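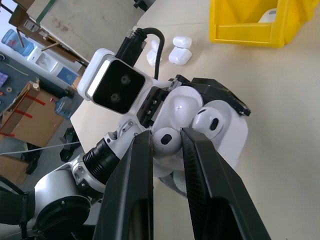

Platarach 从 2020年11月 起接手 Masanja 退回的无线耳机，第一批 416 套，全部为白色入耳式，充电盒同色。本文根据与 Awuor Athumani 的两次通话整理，内容限于整理、配对和装盒三个环节，不涉及电池翻新和主板维修。

Athumani 负责编写这条流程的作业文件。谈到来料状态，她说：“退回来的东西很少是完整的一套。盒子和耳机分开装袋的占多数，左右耳机混在一起。外观几乎没有差别，白色的壳，圆的边，拿在手里分不出是哪一批。”

第一步是分件。充电盒、耳机本体和随箱寄来的杂物各归各处。杂物的种类超出了最初文件的范围：用户寄回时常把耳机塞进收纳包，包里还有别的日用品，瓶子、软管、拉链小包都出现过。文件第一版没有写杂物的去向，操作者的做法因此不一致，有人放在桌子后侧，有人另找纸箱。第二版规定杂物一律留在台面远端，当班结束时登记，登记项只有品名和来件袋号。

“品名写到‘软管’就够了，”她说，“不要抄标签。抄标签的人后来去查那是什么牌子的护手霜，一查就是十分钟。”

第二步是充电盒的预检。盒盖开合三次，听铰链，看合缝。合缝宽度用塞尺抽检，不逐只测。盒底指示灯的检查放在充电之后，预检时不看。预检通过的盒子叠放，文件限定每叠 2 只。问到这个上限的来源，Athumani 的回答很短：“第三只会滑。壳子是弧面，又亮，叠到三只，碰一下桌子就下来了。掉下来的盒子要重新走一遍外观。”

未通过预检的盒子进黄色收纳盒。原来用的是透明盒，白色的盒子放进去，离一步远看不清有没有东西，换成黄色以后这个问题没有再提出来。黄盒不设分格，里面的盒子可以立着也可以平放，当班结束前清空一次。有人建议在盒内垫海绵，试过一周后取消，海绵屑会进充电触点。

第三步处理耳机本体，用时最长。出音孔朝向操作者，先看网面，再看耳机柄。网面的判定分三级：干净、可清、不可清。“可清”的定义改过几次，目前的写法是：干刷两遍后，目视网孔无连续堵塞。

“‘连续’这个词吵了很久，”Athumani 说，“单个孔堵了，声音上测不出来，至少我们的测试夹具测不出来。要是按单个孔判，一半的耳机都得换网。Cokon 那边供网片的周期是三周，等不起。”

刷子用尼龙短毛刷，禁用金属针。酒精只擦外壳，擦出音孔附近时耳机要倒持，孔口向下。这一条写在文件正文里，也贴在工位上，她承认仍然有人正着擦。

夹持位置同样有规定。耳机头部是弧面，受力点选在两侧，避开网面和传感窗。她不主张戴厚手套，理由是手感差，捏得过重；丁腈薄手套可以。“入耳部分那圈硅胶，如果还在，先取下来另放。带着硅胶套去捏，耳机会转。很多落件就是这么来的。”

检完的耳机插在阶梯式的支架上，等待配对。支架由 Udov 按样件制作，上下两层颜色不同，上层青绿，下层红色。两层的分工起初是左右：红层放左耳，青层放右耳。试行后改为按检查状态分，红层为已刷待测，青层为测完待装。左右的区分交给耳机上的刻字，配对时再看。
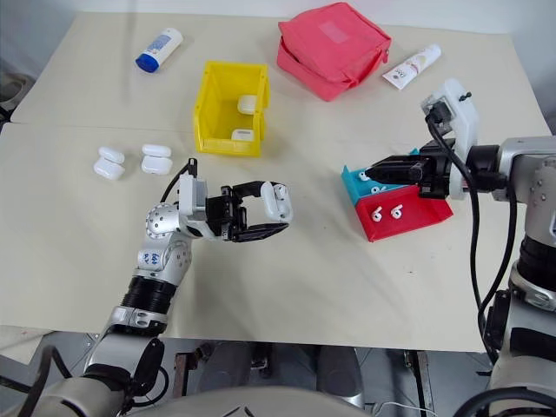
Atieno Khaemba 对改层一事持保留意见，她在文件会签时写道，按左右分层的好处是配对时不必读刻字，刻字在白壳上是浅灰色，灯光偏一点就读不出来；按状态分层固然能防止漏测，但漏测可以靠测试记录查出来，左右装反却要到用户手里才会发现。她建议保留状态分层，同时在每层的左半边和右半边各固定一侧的耳机。

Athumani 没有反对。她的解释是，第一版的左右分层在实际使用中出过另一类问题：“同一层里，刷过的和没刷过的挨着放，人离开去接个电话，回来就不知道从哪儿接着做。这种错没有痕迹。左右反了，放进盒子的时候盖子合不严，多数人当场会察觉。”不过她也说，“多数人”没有数据支持，半边固定的办法已写进第三版草稿，先在一个工位试。

配对本身按来件袋号优先。袋号相同、盒与耳机三件齐全的，直接成套；缺件的进入混配。混配要求左右耳机的固件版本一致，批次代码允许差一档。盒子不参与批次匹配，只看型号。混配成套后须在盒内完成一次复位，复位失败的整套退回，不拆开重试。

装盒的动作文件里只有三行。先右后左，磁吸到位后轻按一次，合盖。她要求操作者合盖后把盒子倾斜到接近竖直再放平，听有无松动声。有声音的打开重装，第二次仍有声音的，盒子进黄盒，耳机回支架红层重新测。

“为什么先右后左？”她重复了一遍问题。“没有技术上的原因。统一就行。录像复查的时候，如果每个人顺序不一样，看的人很累。”

台面布置单独成一页附图。台面铺浅米色贴面，接缝横向，这条接缝后来被当作分界使用：缝以远放杂物和黄盒，缝以近放叠好的充电盒、支架和正在处理的耳机。附图中没有画出接缝，操作者自己形成了这个习惯，第二版补写进去。支架靠右，充电盒靠左，左手习惯者可以对调，但须整班保持一致，中途不换。

关于浅色台面配白色零件的问题，她认为影响有限。白耳机落在米色台面上，侧光下有影子，能看到。试过深灰胶垫，反差更好，缺点是显灰尘，每小时要擦，擦的时候又要把零件全部挪开。胶垫现在只用在拍外观照的位置。

照明用两盏条形灯，一左一右，色温相同。顶灯关闭。亮面壳体在顶灯下会出现一条高光，正好压在合缝上，细划痕也容易被盖住。对于划痕，文件给出的标准是距离三十厘米、转动一圈、目视可见即记录，不评级。评级由后道完成。

产出方面，12月的处理量为 1528 套，其中包括第一批的剩余部分。她没有给出合格率，只说混配套的返工比原配高，主要卡在复位一步，原因还在查。怀疑对象是盒内触点的氧化层，清洁触点用的是干布，是否改用橡皮尚无结论。

第三版文件的其他改动不大。杂物登记表增加“是否寄回用户”一栏，由 Masanja 填写；黄盒的清空频次从每班一次改为每班 2 次；支架清洁方式从擦拭改为水洗，晾干后使用。Khaemba 另外提出，支架的孔位应当加深，耳机柄目前插入的部分偏短，碰到支架时容易歪。Udov 已收到修改图，样件尚未寄出。

Athumani 对加深孔位有一个附加条件：“深了以后取的时候要能捏得住头部。柄全埋进去，只能抠，抠就会碰到网。请他们先做一个深两毫米的，我们用一个班，再说。”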